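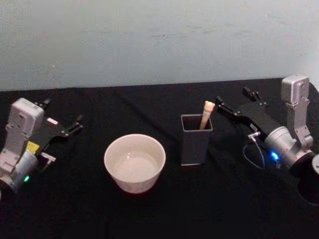

White ceramic bowl on black cloth.

Sourdough crumpets for a small kitchen
Speaker notes, evening session, Oment Hall

Slide 1. Title
Say hello, check the back row can hear. Phones off or on silent. Tasting plates come out after the break, so ask now about allergies. Everything tonight contains wheat and the second plate contains dairy.

Slide 2. What we will cover
The batter, the pan, the rings, the toppings. Leftover starter goes in at the beginning and nothing gets thrown out. I will do the costings at the end for anyone who sells at markets. Questions as we go are fine, but keep the flour questions for slide 5.

Slide 3. Why crumpets
I started making these at the Broreck shop because we were tipping starter down the sink every morning. A crumpet batter will take starter straight from the fridge, even when it smells sour and has gone flat. It doesn't need to raise a loaf. The bicarb does most of the lifting at the end.
Mention: up to a week old in the fridge is what I use. If it has pink or orange streaks, bin it.

Slide 4. Base recipe
Read it out slowly, people write it down.
250 g starter, discard is fine
1 teaspoon caster sugar
Half a teaspoon salt
Half a teaspoon bicarb soda
A splash of water if the batter is stiff
Stir the sugar and salt in first. Bicarb goes in last, when the pan is already warm. The batter will puff up within a minute. It should fall off the spoon in a thick ribbon. This makes four or five, depending on your rings.

Slide 5. Flour
Starter fed on plain white flour gives the most even holes. Wholemeal works, but the holes are smaller and the tops stay tacky for longer. Rye goes gummy. I have tried it at a quarter rye and didn't mind it with cheese, but I wouldn't put it on a menu.
Someone will ask about gluten-free. I haven't got a version I'm happy with.

Slide 6. Pan and rings
Heavy frypan, low heat. Most people have it too hot. Grease the rings every time, including the second and third batch. Butter burns, so use a neutral oil or ghee.
Fill the rings just over halfway. Leave them alone for eight minutes. The top should look dry and the bubbles should have burst and stayed open. If the bubbles close over again, the batter is too thick. If it leaks out under the ring, too thin.
Lift the ring, flip, 30 seconds on the other side. Cool on a rack.
(Skip the next slide if we are running behind.)

Slide 7. Holding and freezing
They are better toasted than fresh. Cool right through, then freeze flat with baking paper between. Toast from frozen on two rounds. I keep them two months. In the fridge they go leathery by the third day.

Slide 8. Toppings
Sweet: butter and honey, or lemon curd, or stewed rhubarb with a bit of ginger.
Savoury: Vegemite and a sharp cheddar under the grill. Mushrooms cooked down with thyme. The Yu cafe does a miso butter with spring onion and they were good enough to tell me the ratio, one part white miso to four parts soft butter.
Watch the salt if you are using Vegemite or miso. Pull the salt in the batter back to a quarter teaspoon.

BREAK. Fifteen minutes. Turn the pans on before people get up, not after.

Slide 9. Costings
These are our numbers from the market stall, November. We sold 1213 crumpets that month. The month after we did 2156, mostly because we moved next to the coffee van. The stall can't do more than about 3000 without a second hotplate.
Gas was the biggest surprise. We were running both burners from 6 am and not selling until 7.30. We now cook the first lot the afternoon before and toast on the day.
Flurnance make the order sheet I use. A paper notebook does the same job if you fill it in every week.

Slide 10. Common faults
No holes: old bicarb, or the batter sat too long after it went in.
Burnt base, raw top: heat too high.
Stuck to the ring: not enough grease, or lifted too early. Run a thin knife around.
Soapy taste: too much bicarb. Level the spoon.
Bitter: starter past it.

Slide 11. Finish
Recipe cards are on the side table, take two if you want. There are small jars of starter as well, feed it when you get home. Equal weights of flour and water, leave the lid loose.
Remind them the car park gate closes at 9.30.
Rings need to come back to me before anyone leaves. We lost three last time.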